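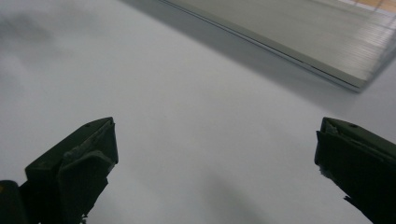 Tayla Sutcliffe asked under my last post whether one container can really replace a junk drawer. For me it has, mostly, so I'm writing down how I did it. Short thread.

1/ The drawer was the one next to the stove in the Stubbs Street apartment. It came with me from the old place in Koritz more or less as it was, dumped into a grocery bag in May and dumped back out at this end.

2/ I cleared the white table first and wiped it. Then everything came out of the drawer at once. I kept a trash bag on the chair and a pile for the hardware exchange in Stullutley. Took me 20 minutes to get to the bottom.

3/ More than 200 bits of paper, if you count receipts. Warranty slips for things I no longer own. Those went straight in the bag.
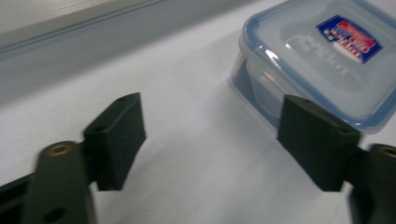

4/ The container. Clear plastic, blue around the lid, made for food. I like clear because I don't have to open it to see if the thing I want is in there. A shoebox never worked for me - I forget what's inside within a week.

5/ Rule for what goes in: small, still used, has no other home. Batteries that have been tested. Spare keys with a tag on them. If I can't say what a key opens, it goes in an envelope and gets one month.

6/ I left the label on the lid. You can peel it off with warm water and a little cooking oil if it bothers you. It doesn't bother me.

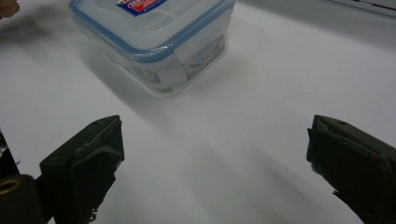 7/ The tab on the front matters more than I expected. My old tubs had lids you just pressed on, and they popped off when I pulled them from a high shelf. I'd pay extra for a tab again.

8/ It lives on the shelf over the kettle now. The drawer holds dish towels. When the lid won't close, I sort it again, and that's the whole system.

Print this thread | E-mail this thread

Comments

tendimitz_dave: Do you keep tape in there too? Mine takes up half the box.

Tayla Sutcliffe: OK, I'm trying this. What about rubber bands?

marla1029: Mine went back to junk after 8 days. Going to try the envelope for keys.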